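Seltham Habit Diaries
README and data card

Last revised: Jul 20, 2024
Kept by: Adjoa Addo and Kwabena Acheampong
Short name: seltham-diaries

What you've got

A folder of diary entries written by people in Seltham and Wastdale who were trying to stop doing something. Nail biting, late biscuits, checking the phone in the bath, saying yes to things. There are 70 diarists and each was asked to write a line or two every evening, starting in November. Most of them managed it. One wrote only in capitals and we have left him as he was.

The habits were chosen by the diarists themselves. We took nothing to do with drink, drugs or gambling, as we aren't qualified to help with those and people who are can be reached through any GP surgery. What remains is the small stuff, which people turn out to be far more embarrassed by.

Files

diaries.csv holds the entries, one row per evening.
people.csv holds the diarists, one row each, with names swapped for a number.
habits.txt is the list of habits in the diarists' own words. "Being short with the dog" is in there.
notes/ is Ebenezer Mensah's reading notes. They are good but he uses his own abbreviations, and "RS" means both "resolved" and "rang sister".

Columns in diaries.csv

person: the number from people.csv.
evening: counted from that person's first entry. Calendar dates were removed.
slipped: yes, no or blank. Blank means they didn't say. Please don't read it as no. Kwabena did for a whole fortnight and we had some very cheerful charts.
trigger: whatever they blamed. Free text. Spelling untouched.
instead: what they did in place of the habit, if anything.
entry: the diary line itself, cut at 500 characters. Only Wastdale people ever hit the limit.

How the entries were gathered

On paper, mainly. Each diarist had a notebook and handed it in when they'd finished or had had enough. Mansa Lamptey typed them up, and where she couldn't read a word she put [?] and moved on. A few people sent theirs by text message, and those are marked "phone" in people.csv. Phone entries are shorter and ruder.

Everyone agreed to their words being shared without their name. Two notebooks were later withdrawn and their rows are gone, so the numbering has gaps in it. The gaps are meant to be there.

Known trouble

1. People who were doing well wrote more. When things went badly the entries dwindle to "same" or "see yesterday", and yesterday often says "same" too.

2. Three diarists changed habit halfway through. They keep one number and the new habit is given after a slash. Number 31 changed from crisps to complaining about crisps, and we argued over whether to count it.

3. The trigger column is what the writer believed. "My brother-in-law" accounts for a surprising share of it, and he has not been given a right of reply.

4. There is no comparison group. If you want to know whether keeping a diary helps anybody give anything up, you'll need some people who didn't keep one, and a better budget than ours. 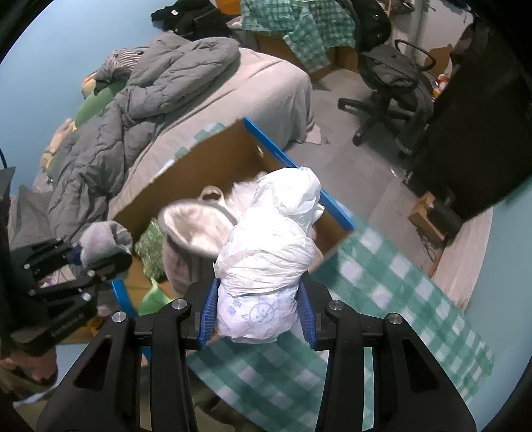 5. The slipped column was filled in by the diarists, at the end of the day, often in bed. Some were stricter than others. One put yes for having thought about toast.

Please do

Use it for teaching, for talks, for trying out whatever text tool you're fond of. Quote single entries if you like, with the person number and the name of the collection.

Please don't

Try to work out who anyone is. Seltham isn't large. Don't use the entries to sell a cure, a course or a wristband either.

Versions

Version 3 is this one. It fixes the line breaks that split long entries in two and made one woman look twice as tempted as she was.
Version 2 had the line breaks.
The first version lived on Kwadwo Akolgo's laptop and is best left there.

Corrections

Send them to Adjoa, with the person number and the evening. If it's about Ebenezer's abbreviations, send them to Ebenezer. He says a key is coming.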